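Print this page | E-mail this page

PRESS RELEASE
December
Issued by the Istthorpe Music Trust press office

Istthorpe string band Fladach to record second album in former corn store

The acoustic string band Fladach will record its second album at the Drirnero studio in Istthorpe, the Istthorpe Music Trust has confirmed. The sessions will occupy 10 working days. The album will contain dance tunes and songs from the band's current set, played on fiddle, mandolin, five-string banjo, guitar and double bass.

The recording will be made live, with all players in one room and without headphones. Vocals will be taken at the same time as the instruments. No click track will be used, and tempo will be set by the double bass, as it is when the band plays for dancing.

Botond Bárány, who plays fiddle and leads the band, said: "Most of these tunes have been played outdoors for several years, and the arrangements were worked out to carry across a car park or a field. Indoors, the banjo has to come down and the bass has to come up. We have spent the autumn rewriting the second parts with that in mind."

The first album was assembled from separate tracks recorded in members' homes. The band has since dropped four of those arrangements from its programme and altered the keys of several others. Two of the revised pieces, a set of polkas in D and a slow waltz in G, will be recorded again for the new album.

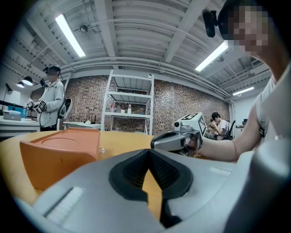
Drirnero occupies the upper floor of a former corn store. The main room has a boarded floor, a pitched ceiling and lime-plastered walls. Its reverberation time has been reduced for small ensembles by means of movable wool panels, which can be turned to expose a reflective face when a brighter sound is required. The control room is on the same level and is reached by a short passage.

Evanthia Petridis will engineer the sessions. The main pick-up will be a spaced pair of omnidirectional microphones placed in front of the band, with a single close microphone on the double bass and another for the lead voice. The players will stand in a shallow arc, and balance will be adjusted by moving them nearer to or further from the main pair.

"With a band of this kind there is very little that can be repaired afterwards," Petridis said. "If the mandolin is too loud in the main pair, it is too loud on the record. The first day will be spent on positions, and we do not expect to keep anything from it."

Tuning will be to A=440. Gut strings will be used on the double bass. The room will be held at a steady temperature overnight, and instruments will remain in it for the whole of the booking to limit retuning between takes.

The album will be issued on compact disc and as a download by Panganiban, the label which handled the band's first release. A vinyl edition of 275 copies will follow once the test pressing has been approved. The running time is expected to be about 55 minutes on compact disc. The vinyl edition will omit one song and the closing reel set to keep each side within a suitable length.

Printed notes will accompany both physical editions. These will give the source of each tune, the key, the fiddle tuning where it differs from standard, and the names of the dances for which the tune is normally used. Chord charts will be placed on the label's website for other bands to use without charge at dances and informal sessions.

Fladach will not take outdoor bookings during the recording period. Its usual market place appearances in Istthorpe will resume afterwards, starting at 11 am and consisting of two sets with a short interval. No amplification is used at these performances. Organisers wishing to book the band for fairs, weddings or ceilidhs should state whether a caller is required and whether there is a level, covered area for the double bass.

Review copies, tune lists and photographs of the band may be requested from the press office. Requests for interviews with Botond Bárány should be made in writing, as he will not be available by telephone while the sessions are in progress.

ENDS

Print this page | E-mail this page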